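Section 7. Setting up the simulated workshop and matching it to the bench robot

This section assumes that the arms have been assembled and bolted down as in Sections 3 to 5 and that the Stimness controller has been flashed. It covers the set-up of the simulated robot, the head camera view and the first dry run. Read it through once before powering the arms.

Builders using the shared workshop at Dulano should book the bench machine and the robot together. The bench machine already has the Gravholm simulator installed, and steps 1 to 4 may be skipped there.

7.1 What you need

Two-arm build, complete, with both grippers fitted
Controller box with firmware 35 or later
Computer with a wired network port
Emergency stop, wired and tested as in Section 5.4
Tape measure and a spirit level
The joint sheet filled in at the end of Section 4

7.2 Installing the simulator

1. Copy the Gravholm folder to the computer. Do not place it inside a folder that is backed up automatically. The simulator writes to its log all the time and the backup will lock the file.

2. Open the settings file and set the network port to 463.

3. Set the bench height to 790 mm. Measure from the floor to the top of the bench, not to the base plate of the arms.

4. Start the simulator with the arms switched off at the wall. The status line should read OFFLINE. If it reads WAITING, the port is in use by another program.

Note: Versions of the settings file made before December use centimetres for the bench height. If the arms load far above the room, check the units first.

7.3 Entering the joint limits

5. Open the joint table and enter the limits from your own joint sheet. Do not copy the limits from another build. Ismail Mansour's set was passed round the workshop for a while and is wrong for any arm with the longer forearm bracket.

6. Enter the left arm first. The right arm can be filled in with the Mirror button, but the wrist offset is not mirrored and must be typed by hand.

7. Set the wrist rest angle to 90 degrees on both sides.

8. Save, close the simulator and open it again. The table is only read at start-up.

Caution: A limit left blank is treated as no limit. The simulated arm will pass through its own body without complaint. The real arm will not.

7.4 Loading a practice room

Gravholm comes with several furnished rooms. Any of them will do for the set-up, but choose one with a piece of furniture within reach of the left arm, as this is used as the reference in 7.6. Younis covers the names of the room files in the appendix.

9. Choose a room and press Load. Loading is slow the first time.

10. Place the robot with the body clear of the walls. If any part of the body is inside a wall the arms will shake on start-up. Move the robot back and reload — do not try to drive it out.

11. Switch to the head camera.

12. Send both arms to the READY pose and open the grippers. Wait for the motion to finish before you change anything else.

7.5 Checking the head camera view

The camera tilt is the setting that gives the most trouble. It is stored with the room and not with the robot, so it has to be checked each time a new room is loaded. 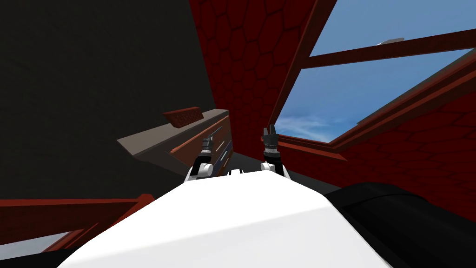
Camera roll is set separately from camera tilt, and both must be correct before the arm positions can be judged by eye. Check the arms against each other before the room. In READY the grippers should be open, side by side, at much the same height, with a clear gap between the forearms, as they are in this view. The body should sit low and central beneath them. Next, look at the room itself. Here the shelf slants and the walls meet along steep lines, and with the view at such an angle the furniture is no help in judging whether a gripper is level. Use the numbers in the joint table for that. The tips come level with the top of the shelf on the left, but this is a matter of where the camera is and must not be taken as a height reading.

13. Open the camera panel and note the present roll and tilt on the joint sheet.

14. Set roll to zero. Adjust tilt until the base of the far wall can be seen between the arms.

15. Save the view under a new name. Saving over the default removes it for everyone who uses the machine.

Note: Leave the arms in READY while the camera is adjusted. Rania Sqalli's set-up notes, kept with the controller, give the tilt values for the rooms used most.

7.6 First dry run

16. With the real arms still off, move the simulated left gripper towards the reference furniture at the lowest speed. Stop short of contact.

17. Return to READY. Repeat with the right gripper, keeping the left one still.

18. Compare the final joint values with those in step 12. A difference of more than one degree on any joint means that the limits have been entered wrongly. Go back to 7.3.

19. Clear the bench, put the emergency stop within reach and switch on the arms. The status line changes to LINKED.

20. Run READY on the real arms at the lowest speed, with a second person at the stop.

Caution: The practice room has no bench in it. A path that is clear in the simulator may still meet the bench, the clamps or the cable tray. Run every new path slowly the first time.

If the real arms stop part of the way, note the fault code before switching off. The code is not kept. Nest Lougher holds the spare wrist motors and will want the code and the joint sheet together.

Section revised 6th August. Corrections to Jessie Rankin.

Related items
Section 6: Flashing the Stimness controller
Section 8: Recording and replaying a path
Joint sheet, blank, for printing
Fault codes for the two-arm build
Naima Erraji: Replacing a worn gripper finger
Booking the bench machine at Dulano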